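3.2 Appliances and the marked surface

Counter appliances were the hardest group to record in a consistent way. Households in the Judthorpe sample kept 19 kinds of them, and the toaster was the one most often moved during a morning. For the layout sessions we covered the worktop with brown paper and divided it with strips of blue painter's tape, so that positions could be written down by square. 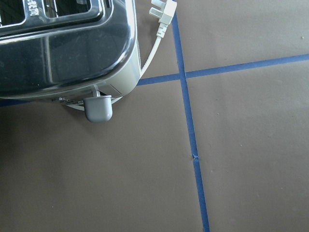
Zainab Jibrin
Lead author, Domestic Layout Study, Bidurville

Figure 3. Corner of a black-and-chrome toaster on the taped paper, with its white cord and plug.

Cords needed a rule of their own. A toaster body takes up a fixed area, but a cord can lie close against the base or run across several squares. We therefore noted the body first and the cord second, and gave the plug its own entry. Slots, levers and knobs were not recorded separately.

Of the 300 layouts drawn up this way, 90 included a toaster. Participants were asked to set it where they would use it at breakfast, then where they would keep it for the rest of the day. The two positions are compared in Section 4.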